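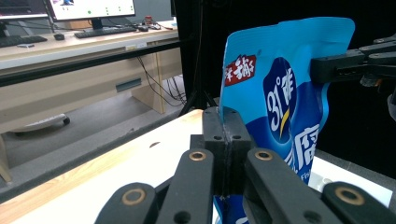
Blue snack pouch from the imported lines, at the wooden table.

Progress report to the Tradmont Fund: Skindberg community pantry, snack and dry goods shelf

Period covered: summer quarter, to the end of September

Work done

The snack shelf was reorganized in the first month of the quarter. Bagged goods used to share bins with cans and jars, and a lot of bags were getting crushed. They now have their own section of 12 bins, sorted by type. Cans have moved to the lower shelves by the door.

Imported snacks arrive mostly through Solanki Wholesale, which passes on mixed cartons at no charge. Many of these bags are labeled in Chinese. The blue pouch has a red label near the top and "31°C" in large white type across a dark blue oval, and goes by "the 31 bag" on our intake sheets. We received 33 cartons of mixed snacks this quarter, compared with 8 in the quarter before.

Labeling

Visitors asked for ingredient information in English more than for anything else. We have started adding a plain sticker to each imported item with the product type, the main allergens and the date. Translation is done by two readers from the Wurnholm language school. Items are held back until both have checked the wording. Nearly half of the imported stock now has a sticker. The rest is in the back room and will be handed out as it is finished.

Spending

The grant has paid for bins, shelf dividers, a label printer and sticker rolls. The printer cost less than planned. With your agreement we would like to move the difference to a second set of dividers. Freight from Solanki was not in the original budget and has been paid from our general fund.

Problems

Soft bags do not stand well in the deep bins. The front row slides down and the labels can't be read from the aisle. We tried cardboard inserts, which bent within a couple of weeks. Shallower bins are on order and are 5 weeks late.

Next quarter

Finish the stickers on the held stock. Fit the shallow bins. Print a one-page allergen guide for the front desk. Send the fund a full stock count with the year-end report.

Related reports
Skindberg pantry: spring quarter report
Cold storage repairs, final statement
Wurnholm language school: reader hours
Tradmont Fund: guidance on moving budget lines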